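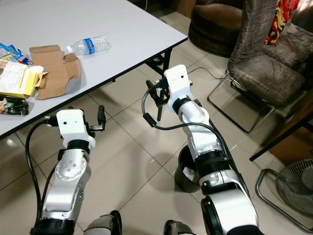 *The folding table, mid-clear-out, with the bin on standby.*

October 19, 2024

I bought that white folding table in July for one weekend of visitors, and it has been up ever since. You can guess what happened. A flat surface in our house is an invitation, and before long it was snacks, post, packaging, a mug or two and whatever came out of my coat pockets. So this week I finally gave the whole corner a proper sort, and I'm so pleased with it that you're all going to have to hear about it!

Cardboard is my worst habit. I open a parcel, admire the thing inside and then leave the box lying there like it might be useful (it never is). I had one from Kendora that had been hanging about for ages, and I'd even started resting my tea on it. My new rule is that a box gets flattened as soon as it's opened and goes out to the recycling that same evening. Water bottles get emptied first and then follow the cardboard. Food goes back to the kitchen cupboard, even if there's only a bit left in the packet, or I'll just sit there and finish it.

The other big change is where the bin lives. It used to be across the room by the door, and I am far too lazy to walk six steps with a tissue. Now there's a round black one on the floor near the table and everything goes straight in – tissues, receipts, those silly little scraps of paper you find stuck to your sleeve. I went for a plain one with no lid after the pedal on my old Dewulf gave up. It needs emptying more often, but I don't mind that. 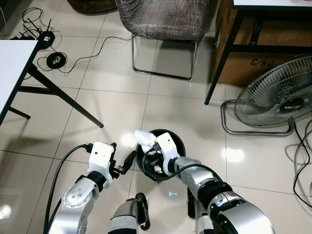
## The floor bit, and what stays on the table

I haven't tackled the cables yet. The router is still on the floor with its wires trailing off towards the chair, and I know, I know. I've been looking at a cable box from Hondura but they want 42 pounds for it, and I can't bring myself to pay that for something I'm going to shove out of sight. If anyone has a cheaper idea that survives a hoover, please tell me in the comments.

At least the tiles are easy. A quick sweep, then a damp mop, and I do go over them again with an old towel or they dry all streaky.

As for the tabletop, I wiped it down with warm water and a drop of washing-up liquid, and then came the hard part, deciding what was allowed back on. I settled on a single white plastic tray. It's shallow, with a raised rim, and if something won't fit in it then it has to live somewhere else.
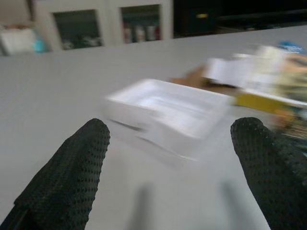 I did try a basket first, but it was far too deep and I lost a set of keys in it for 2 days. With a tray I can see the lot, and lifting it off to wipe underneath takes no time at all. Arner do a set of drawer dividers that I've got my eye on next, for the sideboard, which is a whole other story and possibly a whole other post. I opened the top drawer this morning and shut it again.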